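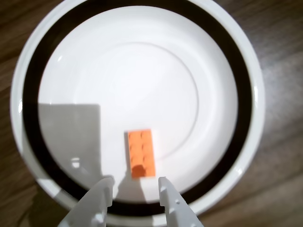
Abb. 7: Blick der Handkamera auf Schale und Prüfstein, Finger geöffnet

4.3 Greifer im Vergleich: der Schalentest

Wenn Sie den Parallelgreifer Vuorinen und den etwas breiteren Flaswood nacheinander an Ihrem Arm ausprobieren möchten, nehmen Sie sich dafür ruhig einen Nachmittag Zeit. Wir greifen dabei immer denselben LEGO-Stein mit acht Noppen aus einer glasierten Schale, denn der Rand lässt den Fingern wenig Platz und verzeiht schräges Anfahren nicht.

1. Schrauben Sie den ersten Greifer an und wählen Sie in der Orngate-Steuerung das passende Profil.
2. Stellen Sie die Schale mittig unter die Handkamera und legen Sie den Stein flach auf den Boden, die lange Seite in Richtung der Finger.
3. Fahren Sie auf 210 mm Höhe und öffnen Sie die Finger so weit, dass der Stein bequem dazwischenpasst.
4. Senken Sie den Arm langsam ab und halten Sie kurz vor dem Schalenboden an.
5. Schließen Sie die Finger, warten Sie 2000 ms und heben Sie den Stein an.
6. Notieren Sie das Ergebnis und wiederholen Sie alles mit dem zweiten Greifer.

Hinweis: Glanzstellen auf der Glasur und der Schatten des Greifers können die Erkennung stören. Meist hilft es schon, die Lampe ein kleines Stück zu versetzen.

Vorsicht: Beim Absenken bitte nicht in die Schale fassen!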